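Chapter 4
Enzymes: The Cell's Quick Workers

Put a plain cracker in your mouth and keep chewing. Don't swallow yet. At first it tastes the way crackers always taste, a little salty, a little dusty. Keep going for a minute or so and something sweet may start to come through. No one has added sugar. Your saliva contains a protein called amylase, and amylase has been cutting the long starch chains in that cracker into shorter pieces, some of which are the sugar maltose. You have been running a chemistry experiment at every meal of your life!

Amylase is an enzyme, and enzymes are what this chapter is about. You met proteins in Chapter 3 as long chains of amino acids that fold up into particular shapes. We spent a good deal of time there on folding, and now you get to see why it was worth the effort. Almost every reaction that keeps a cell alive depends on a folded protein with a dent, a groove or a cleft in just the right place.

Before you read on, look back at Section 3.6 and make sure you are comfortable with these terms: side chain, hydrogen bond, denature.

A bakery in October

Areeba Sial and Asif Butt run Hodoroagă, a small bakery that does most of its work between midnight and sunrise. One October they switched to flour from a new mill and their bread changed. The loaves were pale and tight, and the crust never got that deep brown color their customers liked. The recipe was the same. So were the oven, the yeast and the water.

Sial suspected the yeast anyway and bought a fresh batch, but the next night's bread was just as pale. Butt had a different idea. He asked the mill for its test sheet and found that the new flour was low in amylase. Grain makes this enzyme when it begins to sprout, and the wheat behind the new flour had been harvested very dry, with hardly any sprouting at all. With little amylase in the dough, little starch was being turned into sugar. The yeast had less to feed on, so it made less gas, and there was less sugar left over to help brown the crust.

The fix was a spoonful of malted barley flour, which is rich in amylase. They tried 4 grams for every 1000 grams of flour, and the color came back. When they got excited and doubled the dose, the inside of the loaf turned gummy — too much starch had been cut up before the bread could set.

Keep this story nearby as you work through the chapter. We will return to it when we get to reaction rates, and again in the lab at the end, where you will make two small doughs of your own and compare how they rise.

4.1 What an enzyme does

Many reactions in living things would happen without any help, but far too slowly to be of use. Think of a ball resting in a dip near the top of a hill. It would roll all the way down if it could only get over the small rise in front of it. Chemists call the height of that rise the activation energy. In a test tube you can often get a reaction moving by heating it, which gives more molecules enough energy to make it over. A cell can't do that. Your liver would cook.

An enzyme lowers the rise. It gives the reaction an easier path, and the ball gets over with much less of a push. The total drop from the top of the hill to the bottom stays exactly the same, and this point is worth underlining in your notes: an enzyme changes how fast a reaction goes and leaves the overall energy change alone. It is also left over at the end, ready to go again. A substance that speeds up a reaction without being used up is called a catalyst, and most of the catalysts in your body are enzymes.

The speeds are wonderful to think about. Catalase, an enzyme found in liver, in potatoes and in nearly everything else that lives with oxygen, breaks hydrogen peroxide down into water and oxygen. A single catalase molecule can handle millions of peroxide molecules in one second. If you have ever dabbed peroxide on a scraped knee and watched it fizz, you have seen catalase from your own cells and blood at work.

4.2 The active site

The molecule an enzyme works on is called its substrate. Starch is the substrate of amylase, and hydrogen peroxide is the substrate of catalase. Notice how picky this is. Amylase will cut starch all day long and leave the cellulose in a celery stick alone, even though starch and cellulose are both made from glucose units. The only difference is the way the units are joined.
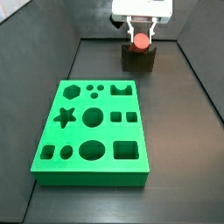 Enzymes get this pickiness from a small region called the active site. It usually takes up only a tiny part of the whole protein, and it is lined with side chains that can grip the substrate and help its bonds break or form. Biologists have long compared the active site to a lock and the substrate to a key, and a child's shape sorter makes the same point. A six-sided block belongs in the hexagonal pocket of the green tray and a star in the star-shaped one, and swapping them gets you nowhere. Shape alone doesn't settle the matter for an enzyme, though. A positive charge on the substrate may need to meet a negative charge on the protein, and an oily patch may need to meet another oily patch.

The group of three round holes is a good way into a second idea. Suppose a molecule has to touch an enzyme at three separate points, with a different side chain waiting at each one. Now imagine the mirror image of that molecule. It has all the same parts, joined in the same order, yet when you try to set it down on the three points, at least one part ends up in the wrong place. You can try this with your hands and a pair of gloves. Because of this, many enzymes will accept one form of a molecule and ignore its mirror image completely.

There is one more thing to add, and it makes the picture livelier. Proteins bend. When a substrate settles into the active site, the enzyme often shifts a little and closes in around it, something like a glove filling out as a hand slides in. This is called induced fit. The shift can put a strain on certain bonds in the substrate or bring two substrates close together at a helpful angle, and either one can lower the activation energy.

4.3 Looking ahead: heat, acid and crowding

An enzyme works only as well as its shape holds up. Warm it gently and it usually speeds up, because molecules are moving faster and meeting more often. Warm it too far and the weak bonds that hold the fold together begin to give way. Many human enzymes do their best work at about 40 degrees Celsius or a bit below, and then fall off quickly. Bacteria from hot springs have enzymes that would find our bodies chilly!

Acid matters too. Pepsin, in your stomach, is at home in conditions that would ruin the amylase in your mouth. And there is the question of crowding: what happens when there is so much substrate that every active site is busy? You will plot that curve yourself in Section 4.4.

Try this before class

Chew a small piece of plain cracker for one minute and write down when, if ever, you notice a change in taste. Then think about the bakery. If Sial and Butt had put their amylase-poor dough in the refrigerator overnight, would you expect it to have more sugar by morning, less, or nearly the same? Write two or three sentences and bring them with you.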